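Does everything on a white table need its own tray?

Posted by pludberg_renter
Sunday, August 16, 2020

I have a plain white table that has turned into the place where everything lands. A friend swears by the Dalov method, where you give every object on a surface its own little dish or tray and the mess supposedly goes away. I watched the free lesson and I have doubts. It looked to me like a way to sell dishes. I already own one pink one and it sits there with nothing in it.

The stuff on my table is a mix that doesn't belong together: a water bottle, a marker, shampoo, a squishy ball, a blue towel rolled up and tied. Half of it should live in other rooms, I know. My apartment has one closet and the bathroom has no shelf at all, so please don't just tell me to put it away. Has anyone kept this tray thing going for longer than a week?

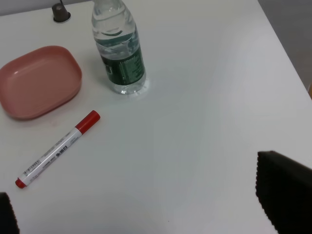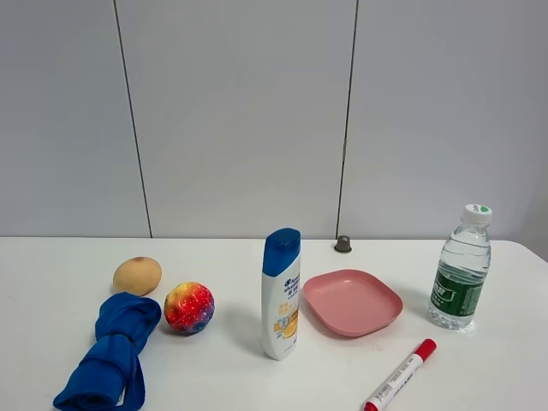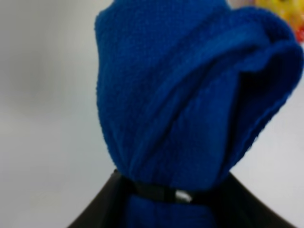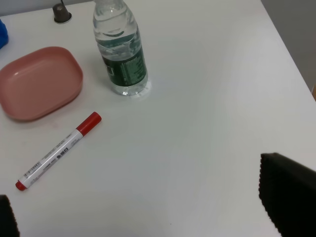 The white table and some of what ends up on it.

I'm also wondering about the towel. Rolling and tying is another Dalov rule. Does it save any room, or does it only look neater in the video?

serrano_flats

I tried it in December and gave up after 8 days. The trays took up more space than the things in them. A marker doesn't need a tray. Put it in a cup with your other pens and you get most of the table back.

Your pink dish could be useful if you pick one job for it. Mine is keys and coins. If I let anything else in, it fills up with receipts and old batteries and then I stop looking in it. The shampoo I would hang in the shower in a wire basket, the kind that goes over the shower head. No shelf needed, and you can take it with you when you move.

As for the towel, a tied roll takes up about as much room as a folded one. It stands up in a basket better, I'll give them that. But you have to untie it every time you want it, and I quit doing that by the second day. Tie the spare ones if you like. Leave the one you use on a hook.

clandham77

just get a bigger table

table_for_2

I don't agree that it's all a sales trick, but the free lesson leaves out the part that matters, which is how much you start with. Before buying any trays, clear the table completely and only bring back what you used that day. I did this for 2 weeks. The water bottle came back every morning. The stress ball never did, and I had been so sure I needed it within reach.

I wouldn't pay for the full course. I skimmed a friend's copy and it was mostly the free lesson again with more dishes in it. A shoebox lid did the same job for me while I figured out what was staying. It's ugly, so you won't be tempted to keep it.

Also check the back edge of the table. Small things drift back there and sit for months. I had a jar lid there that fit no jar I own.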